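Stilau 3 - motion planning for two-arm benches

February, by the Stilau desk at Wurna

I've been working on Stilau since it was a folder of scripts that kept two arms from hitting each other, so forgive me if I get a bit carried away here. Version 3 is the one I always wanted to ship! It plans both arms together, in one pass, and it replans on the fly when the thing you're handling changes shape (cloth, bags, cable, all the stuff that never sits still).

You give it your arm models, your table and walls, and a list of grasp points. It gives you back two timed paths. If your grasp points come from a camera, plug in Cokesus, our perception add-on, which looks for edges and folds in fabric and ranks the ones worth grabbing. You can use your own detector too - the input is a plain text format, and I kept it short on purpose.

What you get in the box, so to speak:

- The planner and a desktop viewer, with a slider so you can scrub through a path before you run it
- 106 sample tasks, plenty of them laundry, all editable
- A recorder that stores up to 3,000 runs per project
- Seats for 2 people, and you can add more later

It runs on Linux only for now. A Windows build is on my list, and I won't promise a month.

The Ekwueme bundle adds the wall and table setup tool. You mark the corners of your enclosure, and both arms treat them as hard limits from then on. If your arms work in a tight box, get the bundle.

A cloth job, with one gripper pinching a fold at the left and the other just above the cloth: 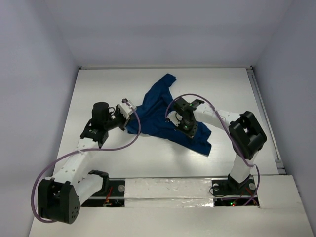
Licenses and upgrades

A license covers one bench with both its arms. If you own version 2, your old task files open as they are, but save a copy first - the new format doesn't go backward.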